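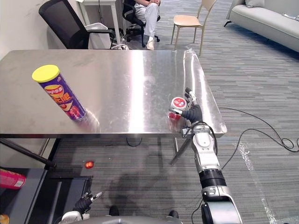 頭部相機畫面。攝影:Hiu-tung Lai

2023年8月17日
分類:遙操作、資料收集

桌面物件搬移這一批資料上週收完,總共錄了614段,篩選後留下434段。以下記錄流程、座標設定和幾個花時間的問題,主要給接手的 I-hsuan Wu 看,其他做雙臂遙操作的人也許用得到一部分。訓練結果不在這篇的範圍內。

一、任務

任務的定義很窄:操作者透過遙控,用機器人的右手從不鏽鋼桌上拿起指定物件,移到左側推車上方,放下,手臂退回。物件以罐裝、杯裝零食為主,有直立的,也有橫放的。左手在這一批裡不參與抓取,只維持在身體前方的待命姿勢。

指令用自然語言記,例如「拿紅色的小杯」「拿紫色的長罐」。指令在操作者動手之前就寫入紀錄,中途換目標的一律作廢。早期有人習慣先抓再補指令,補出來的句子會不自覺描述已經發生的動作,例如「從側面拿起來」,這種句子對任務層級的標註沒有用,只能重寫。

機器人在我們的機器清單上叫 Turner。遙控端軟體是 Drustine,手套是 Tedell,手指映射用的是 Hứa 那套程式改的版本。以下直接用這些名字。

二、控制鏈路

操作者戴頭顯和手套。頭顯收到的是機器人頭部相機的影像,手腕姿態由追蹤器給出,手指關節角由 Tedell 給出。Drustine 把手腕姿態轉成末端目標,送到 Turner 的逆運動學求解器;手指角度先經過 Hứa,再送到手部控制器。兩條路徑分開跑,在記錄端才對齊。

手腕用相對模式。按下腳踏板的瞬間記錄操作者手腕姿態 T_h0 和機器人末端姿態 T_r0,之後只把相對於 T_h0 的位移和旋轉加到 T_r0 上。放開踏板即凍結。這樣操作者可以像抬起滑鼠一樣重新擺手,右臂要伸到桌子遠側的時候不必真的把自己的手臂伸直。

相對模式的代價是旋轉容易累積偏差。重複踩放幾次以後,操作者的手掌朝向和機器人的手掌朝向會慢慢分開,眼睛看到的是一個方向,手腕感覺到的是另一個方向。Ho-yin Kong 的做法是只對位移做相對、對旋轉做絕對,重新踩下踏板時讓旋轉在一小段時間內平滑追上。我們後來全部改成這個設定。平滑期間的影格在紀錄裡有旗標,訓練時要不要用由下游決定。

位移比例設為一比一。試過把位移縮小來換取精度,靠近物件時確實比較穩,但長距離移動要反覆踩踏板,軌跡被切成很多段,中間都是停頓。停頓多的示範很難處理:策略會學到在空中停住,而且停住之後沒有視覺上的變化可以告訴它什麼時候該繼續。

三、手指映射

多指手的映射比手腕麻煩得多。人手和機器手的拇指根部位置不同,關節數也不同,直接把角度一對一抄過去,拇指和食指的指尖碰不到一起。

Hứa 的作法是最佳化。給定人手各指尖相對於手腕的向量,求機器手的關節角,使對應向量盡量接近,再加一項讓相鄰時間步的解不要跳動。目標函數大致是

L = Σ w_i · ‖ s · v_i(人) − v_i(機) ‖² + λ · ‖ q_t − q_(t−1) ‖²

s 是手的尺寸比例,每位操作者要個別校正。w_i 是各向量的權重。我們改動的地方是另外加入拇指尖到其餘各指尖的向量,並且在人手這邊的距離小於門檻時,把對應的目標距離直接設為零、同時提高權重。沒有這一項的話,操作者覺得自己已經捏住了,機器手的指尖之間還留著一條縫,小杯就從縫裡轉出去。

門檻設得太大會出現另一種問題:手指還在張開階段就被吸到一起。帶蓋的小杯需要手指先張得比杯身寬,再從側面和上方包下去,門檻太大時這個預備姿勢做不出來。最後的值是 Chia-jung Chiang 拿同一個杯子反覆試出來的,寫在設定檔裡,換物件類型時應該重新檢查。

λ 也一樣。λ 小,手指抖;λ 大,手指拖在操作者後面,操作者會下意識把自己的手握得更緊來補償,結果接觸之後力道超過需要。空杯和軟殼包裝對這件事很敏感。硬紙罐則幾乎看不出差別,所以不要只拿硬的物件調參數。

四、延遲

影像從相機到頭顯的延遲量出來幾乎80毫秒。量法是在相機前放一個計時畫面,用另一台相機同時拍計時畫面和頭顯鏡片,讀兩者的差。這個數字在單純搬移上可以接受,操作者會自動放慢。放慢的幅度因人而異,同一個任務不同人的示範長度差很多,混在一起訓練之前最好先依速度重新取樣。

控制端的延遲另外算。手腕指令走的路徑短,手指指令要等最佳化收斂,兩者到達的時間不同。手腕已經停了,手指還在合攏,錄下來看似自然,因為人本來也這樣抓東西。但如果要分析接觸發生的時刻,請用手部控制器回傳的實際關節角,不要用指令值。紀錄裡兩種都有,欄位名只差一個後綴,已經有人拿錯過。

時間戳一律取訊息產生的時刻。Drustine 預設記的是訊息收到的時刻,要在設定裡改掉。最早錄的那些沒有改,影像和關節角之間有不固定的偏移,沒有辦法事後補正,這批直接刪了。

五、不鏽鋼桌面

桌面會反光。頂燈在檯面上拉出一條很亮的白色長帶,位置隨頭部角度移動,物件本身也有倒影。對操作者來說這不太造成困難,人很快就不看它。對影像的影響有幾項。

自動曝光會被亮帶帶著走。手臂伸過去遮住亮帶時,整個畫面變亮,手臂移開又變暗。曝光因此和手臂位置相關,策略有可能拿亮度當線索。我們把曝光和白平衡都鎖定,鎖定值在每次開錄前由操作者確認一次,同一輪之內不改。

鎖定之後亮帶中心是過曝的,落在裡面的物件邊緣很淡。罐子金屬底的那一頭尤其難分,底面和檯面是同一種灰。沒有為此避開亮帶擺放物件,擺放位置照原定的隨機表。Eduardo Veloso 建議鋪一塊霧面墊,這件事討論過,決定不鋪,部署的地方也是這種桌面。

深度在反光區不可靠,有時是空洞,有時量到倒影裡去。深度照錄,但不建議直接用。

六、工作空間與線材

右臂的可達範圍涵蓋桌面靠近機器人的大部分。再往遠處伸,手肘接近打直,逆運動學解在奇異點附近,手腕一點小動作會換來肘部很大的速度。速度上限會擋住它,但操作者感覺到的是手臂突然不跟。Drustine 裡有可操作度的顯示,預設關閉,請打開。數值掉下來的時候,正確的反應是移動底座或重新擺放物件,不要硬伸。

底座在一段紀錄之內不移動。段與段之間可以移,移完要重新記錄底座相對於桌子的位姿。這個位姿目前用手動對齊,精度有限,後續如果要做以桌面為參考系的策略,需要換成標記或別的方法。

右腕外側有一圈黑色的線。腕部旋轉到某一側時線會繃緊,關節力矩讀數跟著上升。這個上升和接觸無關,拿力矩做接觸判斷時要先扣掉。扣法是在無負載下沿腕部行程慢速走一遍,記下力矩對角度的曲線。線重新固定過就要重做。

地毯上的線,開錄前先看一遍。底座移動的路徑上不能有線圈。這一條寫在檢查表第一行,照做即可。

七、示範的寫法

操作者之間的差異主要在接近方向。同樣是直立的小杯,有人從側面進,有人從上方扣。兩種都能完成,但混在一起而沒有標註時,模型輸出會落在兩者中間,指尖正好撞在杯蓋邊緣。這次的規定是:

直立的帶蓋小杯,手掌從側面進,拇指與其餘手指分置杯身兩側,允許有手指壓在蓋上。

橫放的長罐,手掌從上方進,手指開合方向垂直於罐身軸線。罐身方向隨機,操作者先轉手腕再下降,不要邊降邊轉。

放置時先讓物件高度穩定,再張開手指,張開之後往上退。往側面退會把罐子帶滾。

失敗後允許在同一段裡重試,只要物件還在桌上而且沒有碰到人手。含重試的段落標為 recovery,與一次完成的分開存放。保留的434段包含這一類。物件掉到地上、踩錯踏板、指令與實際目標不符、影像掉格,這些都不保留。

有一類比較難判斷:物件最後到了正確位置,但過程中手指卡過一下,靠操作者晃動手腕解開。一開始這些都留著。看回放時 Chia-jung Chiang 提出,晃動的幅度和方向完全取決於操作者從影像裡猜到的接觸狀態,而猜測往往和實際不符,同一種卡法在不同段落裡得到互相矛盾的動作。後來的標準是,晃動超過一次就不保留。這條規則有點武斷,被刪掉的段落還在原始目錄裡,想重新篩的人可以自己篩。

八、操作者的訓練

新操作者先不碰物件,只練腳踏板和手腕。練到能讓指尖沿桌緣平移而不碰桌面為止。接著練空手開合,對著頭顯裡的機器手看,直到不再低頭找自己的手。再來才放硬紙罐,最後放小杯。

每輪錄八分鐘就換人。時間再長,踩踏板的節奏會變亂,而且本人通常沒有察覺,只有看回放時才看得出來。頭顯造成的不適另外算,有人連這個長度都做不完,做不完就停,不補。

相機掛在機器人頭上,視角比一般人站著看桌面時更往下。操作者初次戴上都會低估物件的遠近,手停在物件前面。不要靠調整影像來修正,讓他們自己適應,適應之後動作會穩定很多。中途調過影像縮放的那幾段,後來全部判為無效,手眼關係前後不一致。

頭部在錄製期間固定。曾經讓機器人頭部跟隨操作者轉動,影像的延遲在轉頭時特別明顯,會暈,而且每個人轉頭的習慣都不同。固定的代價是右手包住小杯之後,手指背面擋住接觸的地方,從頭部看不到。腕部相機已經訂了,到貨前只能這樣。

九、檔案

每段一個目錄,內含頭部影像、深度、雙臂關節角(指令與實際)、手部關節角(指令與實際)、踏板狀態、旋轉平滑旗標、指令文字、底座位姿。左臂雖然不動也照錄,欄位保持一致,之後的雙手任務就不用改讀取程式。

操作者以代號記錄,對照表在 Ho-yin Kong 那邊。手的尺寸比例 s 存在每段的中繼資料裡。四月那版的中繼資料沒有這個欄位,讀取時會拿到空值,請不要填預設值,直接跳過。

十、還沒解決的

旋轉平滑期間的影格到底該不該訓練,目前沒有對照實驗。

沒有觸覺回饋。操作者判斷有沒有抓穩,靠的是抬起一點點看物件跟不跟。這個試抬動作幾乎每段都有,策略也會學到。它對部署是好是壞,要看下游有沒有失敗偵測,還沒有結論。

手指最佳化偶爾會收斂到小指過度彎曲的解,不影響抓取,但會刮到桌面。已經在目標函數裡加了指尖高度的限制,需要知道桌面高度,也就回到第六節底座位姿的精度問題。

篩選腳本和檢查表放在共用目錄的 scripts 底下,改動請寫進變更紀錄。設定檔裡標 deprecated 的參數先不要刪,舊資料的讀取還會用到。

留言(2)

Eduardo Veloso
第三節的 w_i,拇指到小指那一項也提高了嗎?我這邊一提高,包握的姿勢就會塌掉。

作者回覆
沒有,只有食指、中指、無名指。小指維持原值,文裡寫成「其餘各指尖」不夠精確,向量都有加,權重只動了前三個。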